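Le club robotique de Flonside se met au rangement

286 partages | 98 commentaires

J'avais promis de raconter où en était le club depuis la rentrée, et comme on me pose la question à chaque pause café, je m'y mets. Le projet de cette année s'appelle Suvano et son sujet tient en un mot : ranger. On veut que deux bras apprennent à trier des blocs de couleur et à les déposer dans des bacs, sans qu'un élève leur tienne la main (enfin, la pince).

Dit comme ça, ça a l'air bête. Moi aussi, en octobre, je pensais qu'on aurait bouclé l'affaire en un mois et qu'on passerait le reste de l'année à faire des choses plus spectaculaires ! On est en février et on range toujours des blocs. Je n'ai pas vu passer le temps, remarquez.

Pour ceux qui débarquent, le club réunit des élèves de première et de terminale, plus quelques étudiants de première année qui n'ont pas réussi à nous quitter. On se retrouve à 17 heures, on pose les sacs, on chauffe de l'eau pour le thé et on reprend le cahier là où le groupe précédent l'a laissé. Le cahier, c'est ma grande fierté de l'année : chaque essai y est noté, avec la position de départ, la vitesse et ce qui a raté. On vient de passer l'essai 503, et j'ai apporté des gâteaux pour fêter ça avec un peu de retard.

Ce qui nous a donné le plus de mal, c'est la prise. Un cube, ça va, les faces sont bien parallèles. Dès que la pièce est arrondie, ou creuse, ou posée sur le côté, tout change : il faut choisir par où l'attraper, à quelle hauteur, avec quelle force. Un des groupes a passé trois séances entières sur les pièces cylindriques, et il en est sorti un petit programme très malin qui essaie d'abord l'approche par le dessus, puis pivote le poignet si ça ne convient pas. J'étais ravie. Le groupe d'à côté, un peu moins, vu qu'il avait écrit la même chose dans son coin sans le dire !

Ensuite il y a la question de la vitesse. Les élèves veulent toujours aller plus vite, et je les comprends, c'est plus joli à regarder. Sauf qu'un bloc transporté trop vite finit une fois sur deux contre le rebord du bac. On a donc instauré une règle maison : on n'augmente la vitesse que si les dix derniers essais sont bons. Ça râle, mais ça marche assez bien, et le cahier est beaucoup plus agréable à relire depuis.
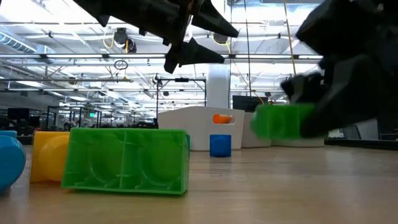 L'autre gros morceau, c'est de faire travailler les deux bras ensemble. Pour l'instant, chacun attend son tour bien sagement et ça nous coûte un temps fou. L'idée serait de partager la table en zones, avec une bande au milieu où un seul bras a le droit d'entrer à la fois. Sur le papier c'est limpide (on a rempli deux tableaux blancs), en pratique on a encore des moments où les deux se bloquent poliment, chacun persuadé que c'est à l'autre de passer. Les terminales appellent ça « le carrefour » et tiennent un compte des embouteillages sur un coin du tableau.

Côté calendrier, on vise la coupe Dratorden, au mois de mai. Le règlement est sorti et il y a une bonne surprise : les équipes pourront apporter leurs propres objets pour l'épreuve libre, ce qui nous arrange énormément. La mauvaise, c'est que l'épreuve imposée se joue avec des pièces qu'on découvrira sur place. D'où l'intérêt de varier un peu les formes dès maintenant, et de ne pas s'entraîner toujours sur les mêmes cubes.

Et puis, bonne nouvelle pour finir, la fondation Haddad nous accorde 4 000 euros pour l'année. Ça paiera l'inscription, le car et un lot de pièces de rechange, et s'il reste quelque chose on s'offrira de quoi stocker les données ailleurs que sur mon vieil ordinateur. Si vous voulez passer voir une séance, écrivez-nous avant, on vous gardera une place et une tasse. Les premières cherchent aussi quelqu'un qui s'y connaît en soudure et qui aurait une heure à leur donner avant les vacances !

Contact : club robotique de Flonside | © Club robotique de Flonside, tous droits réservés | Retour en haut de page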